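Diarmuid Mac Giolla
Monday, September 26, 2022

Thread on thermal paste, and why the amount matters less than most arguments suggest. Desktop parts only. Laptops are a separate problem.

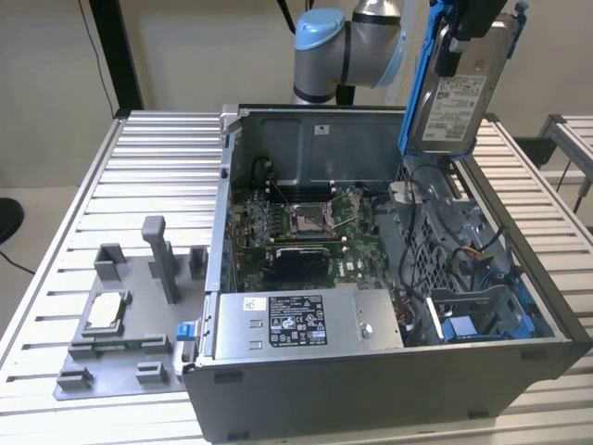 Open Dell tower, empty socket, bracket up.

1/ Paste fills the gaps between two metal surfaces that look flat and aren't. Metal on metal conducts far better than any paste. The goal is the thinnest layer that leaves no air behind.

2/ Units first. Paste is sold by conductivity in W/mK. Most tubes claim somewhere between 4 and 12. The figure is measured under the maker's own conditions, usually at a pressure your cooler will never reach. Don't compare two brands by that number.

3/ What you want is thermal resistance across the joint as installed. That depends on layer thickness, contact area and mounting pressure. A mediocre paste under a tight cooler beats a good paste under a loose one.

4/ Amount. On a mainstream chip with a metal lid, a pea in the center is fine. So is an X. So is a line. Once the cooler is clamped down, the excess goes out the sides. Too little leaves a corner bare, and a bare corner costs you more than a messy edge does.

5/ Large rectangular lids are the exception. One dot will not reach the ends. Use an X with four small dots between the arms, or spread it with a card.

6/ Cleaning. Isopropyl, 90% or higher, on a coffee filter or lint-free cloth. Wipe the chip and the cooler base. Let both dry. Paper towel works but sheds, and you will spend longer picking out fibers than you saved.

7/ Do not reuse old paste. If the cooler comes off, even by a few millimeters, clean both sides and start over. Lifting it pulls air into the layer, and pressing it back down traps the air there.

8/ Removing a stuck cooler: run the machine under load for a few minutes, shut down, unplug, then twist gently before lifting. Straight up on cold, dried paste is how AMD pin-type chips leave the socket with the lever still locked.

9/ Tightening. Cross pattern, a couple of turns per screw, until they stop. If you run one corner all the way down first, the paste wedges to the opposite side and mostly stays there.

10/ Replacement interval. I don't use one. Log idle and full-load temps when the build is new, note the room temperature next to them, and check again each April. If the gap over room temperature has grown and the fins are clean, repaste. If it hasn't, leave it alone.

11/ Dust first, always. I had a machine at Harkitetti throttling under renders, and the fix was a can of air and a front filter. The paste under that cooler was years old and I left it where it was.

12/ Pads and liquid metal: pads for anything you service often. Liquid metal conducts electricity and attacks aluminum, so nickel-plated copper bases only. I don't put it in machines other people will open.

13/ Breathnach asked about storage. Cap on, room temperature, tip down. If it comes out as oil followed by a dry plug, throw the tube away.

Replies are open for mounting hardware questions. Case fans next week.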